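把家里的老歌重新听一遍

二月里有个晚上,十一点多,我在厨房洗碗,手机随机放到一首很久没听的歌,前奏一响我就站住了,水龙头还开着。那一刻我突然特别想做一件事:把这些年攒下来的唱片,从第一张开始,按买来的顺序,一张一张完整地听一遍!不跳歌,不随机,不边听边刷手机。

说干就干,第二天我就开始了。到今天听了二十五张,中间有惊喜也有打瞌睡的时候,攒了一肚子话,干脆写下来。

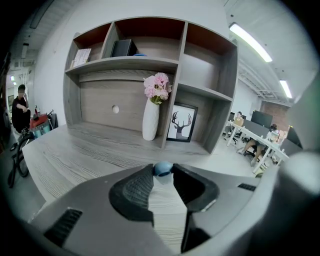
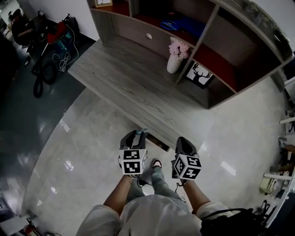 先说规矩。我给自己定的规矩很松:每次只听一张,从A面第一首听到B面最后一首,中间可以倒水,可以发呆,可以躺在地板上。不许看歌词本以外的字。听完在本子上写两句,写什么都行。有一页我只写了“鼓太好听了鼓太好听了”,现在翻到还是会笑。

唱机是二手的,换过一次皮带,转速稍微有点偏快,我拿手机软件测过,调了半天才调回来。唱头也不贵。我从来不觉得自己是发烧友,线材、脚钉那些我一概不懂,朋友跟我聊供电我就点头。但是有一样东西我强烈推荐大家买,就是一把好的碳纤维刷。放之前轻轻扫一圈,炒豆子的声音能少一大半,真的!我以前懒,总觉得有点噼啪声才有味道,后来发现那个“味道”就是灰。

第一张是我念大学时在学校后门的小店买的,封面边角已经磨白了。那家店早没了,当时店里有股樟脑味,老板总在柜台后面吃花生,找零钱的时候还会掉出花生皮来。唱片本身嘛,我得说,没有记忆里那么好。A面前三首还是很棒,后面明显在凑数,有一首吉他独奏长得我去晾了两件衣服回来它还没完(对,我第一天就破了规矩)。可是最后一首,我以前几乎不听的那首,只有钢琴和人声,这回听得我坐在那儿半天没动。二十岁的我怎么会觉得它闷呢?

这大概是整件事里最好玩的地方。你以为你在听老唱片,听着听着就开始跟从前的自己抬杠。以前最爱的歌,现在嫌它吵;以前跳过去的歌,现在反复放。我把这些变化都记在本子右边那一栏,左边写当年的印象,凭记忆写,写完再放。两边对得上的不多。

第七张要单独说一说。它叫《Parnham》,一张很冷门的器乐唱片,我是在跳蚤市场的纸箱里翻到的,封面上只有一条空荡荡的公路,背面印着曲目,连乐手名字都排得歪歪扭扭。买的时候纯粹因为便宜。整张没有一句歌词,低音提琴、手风琴,还有一件我到现在也没认出来的拨弦乐器。B面第二首叫《Ekau》,从头到尾就是一个四小节的句子,每次回来都变一点点,有时候少一个音,有时候慢半拍。我连着放了三遍!第三遍的时候天已经黑了,我没开灯,听手风琴的风箱呼哧呼哧地喘气,好像拉琴的人就坐在冰箱旁边。

说到《Ekau》,我把它录了一小段发给Linnea Tangen。我们认识是因为很多年前在一个唱片论坛上为了某张专辑的哪个压片版本更好吵了两页,吵完互相寄了唱片。她回我一大段语音,先说了一通那个拨弦乐器的可能性,后来又自己推翻了,最后说她也要从头听她的架子。她的架子比我的大得多,我估计她得听到后年去。她现在每听完一张就给我发封面,不写字,只发一个表情。目前收到过一次睡着的表情,我没敢问是哪首让她睡着的。

第十二张到第十六张是一段低潮,我得坦白。那阵子我迷过一种很厚重的合成器音乐,一口气买了好几张,现在一张接一张听下来,脑袋嗡嗡的。每首歌都有雨声,每首歌都有一个女声在远处“啊”。我开始怀疑当年是不是店里打折。不过就算在这里头也有宝贝,其中一张的最后一首,鼓机突然停了,剩下一串很干净的音,像有人把窗户推开。为了那四十来秒,前面的雨都白淋得值了。

听完整张唱片这件事,最大的收获是顺序。我平时听歌都是一首一首挑着听,早忘了以前的人是怎么琢磨曲序的。A面最后一首和B面第一首之间,你得站起来,走过去,把唱片翻过来,再放下唱针。这十几秒的停顿,做唱片的人是算进去的呀!好几张唱片的A面都收在一首悬着的歌上,没有解决,就那么挂着,等你翻面。我以前用耳机听数字版,下一首立刻就接上了,根本没觉出来。这回听到第九张才反应过来,激动得我给家里人讲了一路,从客厅讲到阳台,讲到人家把门关上了。

也有很实际的收获。我终于把内套全换了一遍。老的纸内套一抽就掉屑,换成带薄膜衬里的,拿进拿出顺滑得不得了。外套我没换,有些外套上有当年的价签,舍不得。还有一张里面夹着一张电影票根,字全褪光了,只剩下一条淡淡的蓝边,我想了很久也想不起来看的是什么。票根我又夹回去了。

第二十张,Fenero三重奏的现场。这张我本来就爱,所以特意挑了一个下午,泡好茶,坐正了听。现场录音的好处是能听见房间。开头有人咳嗽,有杯子碰桌子的声音,然后鼓手数拍子,声音很小,几乎是说给自己听的。第三首中间贝斯手大概是弹错了一个音,钢琴立刻把那个音捡起来,又弹了一遍,再弹一遍,底下有人笑出声。我听过这张不下几十次,从前只觉得那一段俏皮,这回用音箱放,音量开得比平时大一点,才第一次听清那声笑是从左边传来的,离话筒很近。会不会是坐在台边的朋友?一想到这个我就高兴。

然后是Rahimi的那张,我排在第二十四。名字就叫《Rahimi》,一个人一把琉特琴,录得非常近,近到能听见指甲。这张我买来以后只听过一次,当时住的地方隔壁在装修,电钻声比琴声大,听了半面就收起来了,一收就是好多年。真是委屈它了!这次我等到夜里,关了暖气(暖气片会响),盖着毯子听。有一首特别短,不到两分钟,旋律简单得小孩都能哼,可是它每次落到最后那个音之前都会犹豫一下。我学着哼了好几天,怎么也哼不出那个犹豫。

有朋友问我,现在什么都能在线听,干嘛费这个劲。我自己也在线听啊,走路、坐车都听,方便得很。只是在线听的时候,我手指头太快了,一首歌前奏长一点就划走。唱片没法划。你要跳歌就得起身去挪唱针,还得瞄准,瞄不准就刺啦一声,心疼死。所以就懒得跳,懒着懒着,就把一首原本会错过的歌听完了。

给想试试的朋友几条零碎经验。不用非得是黑胶,CD、磁带都行,一张存在硬盘里的专辑也行,把随机播放关掉就好。从自己有的东西开始,先别买新的,我忍得很辛苦,到现在只破过一次戒(那张便宜得不像话,而且封面是绿的)。晚饭后那段时间最合适,早上听容易惦记别的事。本子一定要有,写得越没文化越好,别学乐评,你就写“像坐在拖拉机上”“想吃面”,过几个月回头看特别准。

还有,听到不喜欢的也别急着卖掉。我有两张本来已经放进要出手的袋子里了,后来换了个天气再听,下雨天,居然好听得很,又掏出来了。袋子现在还立在门边,里面剩下一张圣诞合辑,谁要谁拿走,真的,邮费我出。

接下来要听的是一套双唱片,四面,我得找个完整的晚上。印象里第三面有一首特别长的,口琴开头,当年我觉得它是世界上最好听的歌。左边那一栏我已经写好了。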